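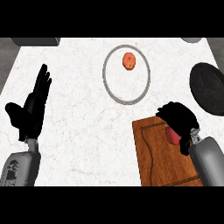

Automatización y organización del trabajo
Tema 6. La cocina colectiva: qué cambia para las personas cuando llega el brazo

Apuntes para la clase del lunes. Traigan leído el capítulo de Eluned Gethin sobre tareas residuales. Quien falte puede pedir la copia en secretaría.

1. Punto de partida

En el tema 5 hemos visto el almacén, donde el trabajo se divide fácilmente en movimientos iguales. La cocina es un caso más difícil. Los alimentos no tienen todos la misma forma, la superficie de trabajo se comparte y el orden de las tareas cambia durante el turno. Por eso muchos autores pensaban que la preparación en frío (cortar, colocar, emplatar) iba a quedar para las personas durante mucho tiempo.

El caso que vamos a estudiar es la cocina central de Joscombe, que prepara 2000 comidas al día para escuelas y residencias. La empresa Grinex propuso automatizar una parte del emplatado con estaciones de dos brazos y manos de cinco dedos. Antes de instalar nada, las tareas se ensayan en simulación: una encimera, un plato, una tabla de cortar, pocas piezas de comida.

2. Lo que se ensaya y lo que no se ensaya

La simulación sirve para tareas cortas: coger una pieza, llevarla de la tabla al plato, soltarla sin aplastarla. Se puede repetir la misma tarea muchas veces y variar la posición de los objetos. En Joscombe se hicieron 3394 repeticiones antes de la primera prueba real.

Sin embargo, quedan fuera varias cosas que para el personal son el centro del oficio:
— Decidir que una pieza no está buena y apartarla.
— Limpiar mientras se trabaja.
— Ayudar al puesto vecino cuando se retrasa.
— Avisar de un cambio de dieta en el último momento.

Gethin llama a esto tareas residuales. El nombre es discutible, porque parece que son restos sin importancia. Yo prefiero hablar de tareas no descritas: existían siempre, pero ningún documento de la empresa las mencionaba.

3. Efectos sobre los puestos

En el turno de mañana trabajaban unas 120 personas. No hubo despidos en el primer año, pero sí cambió el contenido de los puestos. Señalo tres cambios que aparecen en las entrevistas.

a) Ritmo. Antes lo marcaba la encargada, que podía bajarlo si veía cansancio. Ahora lo marca la estación, y para detenerla hay que escribir un motivo en la pantalla.

b) Cualificación. Una parte del personal aprendió a supervisar las estaciones, con 80 horas de formación. Los demás pasaron a reponer ingredientes, una tarea que ellos mismos consideran inferior a la anterior.

c) Conversación. Las estaciones ocupan el centro de la sala y separan a compañeros que antes trabajaban frente a frente. En la encuesta inicial no había ninguna pregunta sobre este punto; salió después, en las entrevistas.

Reinhold Nolte resume el problema así: «La máquina recibe la tarea limpia y la persona recibe todo lo que la rodea». La frase es útil, aunque un poco exagerada. En Joscombe varias cocineras dijeron que les duelen menos las muñecas y que no quieren volver al sistema anterior.

4. Comparación con Clanley

La cocina de Clanley es más pequeña y compró el mismo equipo. Allí el personal participó en la elección de las tareas desde el principio y pidió que el corte siguiera en manos humanas. Falta saber si la diferencia viene de la participación o simplemente del tamaño. Los datos no permiten separarlo.

5. Para preparar

Elijan un puesto que conozcan bien (propio o de un familiar) y escriban una página con las tareas no descritas. Indiquen quién las hace, cuándo, y quién se daría cuenta si dejaran de hacerse. Trabajaremos con estos textos en grupos de cuatro.

Lectura complementaria: el informe Pugh, apartados 2 y 5. El apartado 3 es muy técnico y no entra en el examen.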